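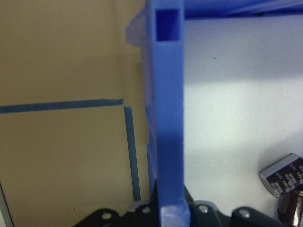

Finished the third chapter of the Manila galleon book last night. Some notes, mostly for my own use.

The ships ran between Manila and Acapulco from 1565 to 1815. That is 250 years on one route, which I had never worked out before.

The hard part was the way back east. Ships could cross from Mexico to the Philippines on the trade winds without much trouble, but the first ones that tried to return the same way failed. Andrés de Urdaneta went far north in 1565, picked up the westerlies, and came down the coast of California.

Westbound took three months or so. Eastbound was often twice that, and a lot of people died of scurvy or thirst on it.

Silver went west. Silk, porcelain, wax and spices came back. Most of the silk was Chinese, bought in Manila from traders who sailed down from Fujian.

The ships were built mainly at Cavite, by Filipino workers drafted under the polo y servicio. Men were sent into the hills to cut hardwood and were often paid late or not at all. The book gives this 2 pages. I wanted 30.

Bimla Dwivedi asked me where the chili came from in all this. Mexico, and so did corn, cacao, tobacco and the sweet potato. The word camote is from Nahuatl and people in the Philippines still use it.

Mangoes went the other direction. In Mexico there is still a kind called "manila."

Some Filipino sailors jumped ship at Acapulco and stayed. They taught people on the coast to make tuba from coconut palms. You can still buy it in Colima.

Amnuay Intarasuk is lending me a book on the Chinese quarter in Manila, the Parian. I'll start it when this one is done. I have 7 chapters left and it's due back at the library in July.

Correction to the post on silver: I left out that Manila also had a legal limit on cargo, the permiso. Merchants went over it all the time. Chapter 9 covers that, so I'll post again when I get there.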